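Reading a Product Claim
Handout 2, Salon Theory and Retail
Instructor: Yolanda Brannigan
Revised 1/7/20

Bring this sheet and one empty bottle from your own shower. Any brand.

Last session we went through the Landberg brochure for its bond treatment. Most of you liked it. I'd like you to read it again, slower, with a pen.

"Up to 68% less breakage." Less than what? The small print says "versus untreated bleached hair, combing test." So hair with the treatment was combed against hair with nothing on it at all. Plain drugstore conditioner would also do well in that contest, because slippery hair combs more easily. We don't know how it did, since it wasn't in the test. And "up to" means the best result, which may have been one swatch.

"Repairs." Hair past the scalp is dead. Some products coat it, some fill in rough spots for a while, and a few make a fair case for doing more inside the strand. Ask how many washes the effect lasts. The Dritgate rep told my May class "until you cut it off" and then changed the subject.

"Salon exclusive." This tells you where it is sold. It says nothing about what is in the bottle.

"Clinically tested." Tested and found what?

"3,000 stylists agree." Agree with which sentence? Were they given a free kit first? Queiroz used this line for its toning mask, and the question on the survey card was whether they would "consider" using it again. I would consider it too.

Free classes. Go to them. I've picked up good sectioning habits at Endden events and I still use their foil pattern on fine hair. But a brand class is partly a sales call, and the model on stage has had a blowout and a gloss before you sat down. Write down the technique on one page and the product names on another. See which page you still need in a month.

What to say to a client when you aren't sure: "I like how it feels on my hands and I haven't seen it fix damage." Clients can take that. Many will still buy the bottle.

For next time
Pick one claim off your empty bottle and copy it word for word. Under it, write what the test would have to look like for you to believe it. Half a page. Ingredient lists copied off the internet will come back to you unread.
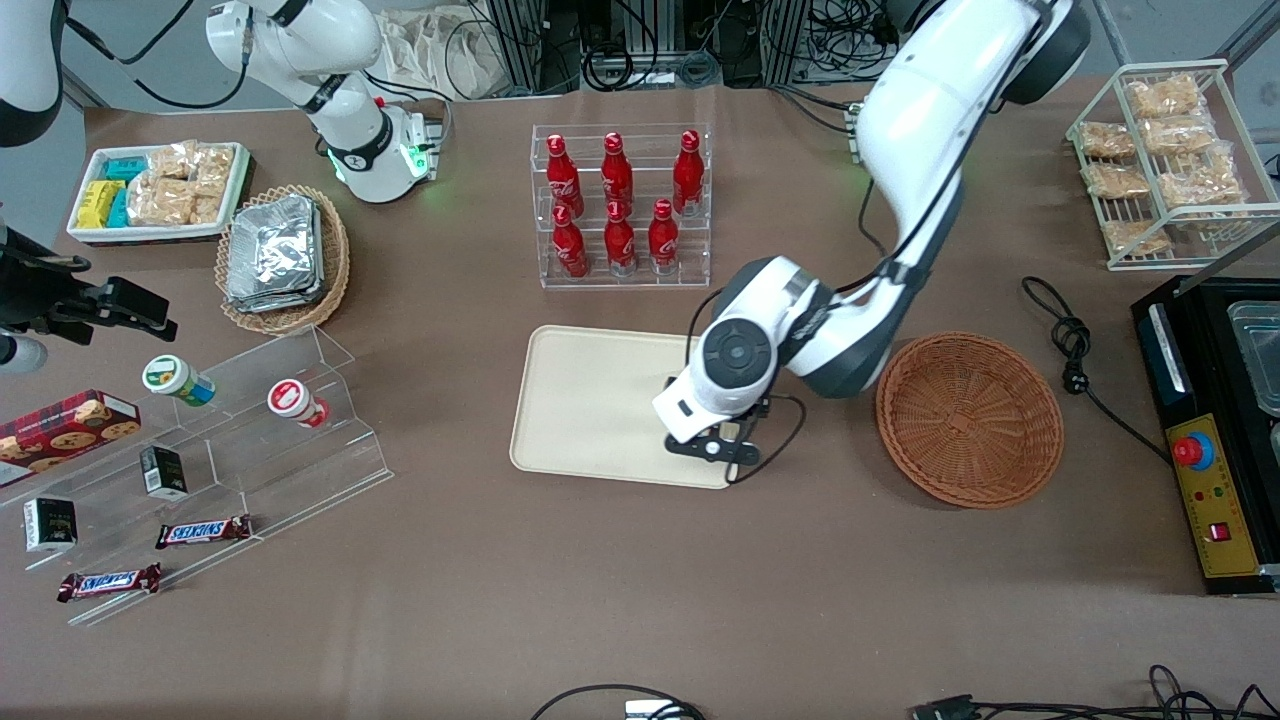 Course Handouts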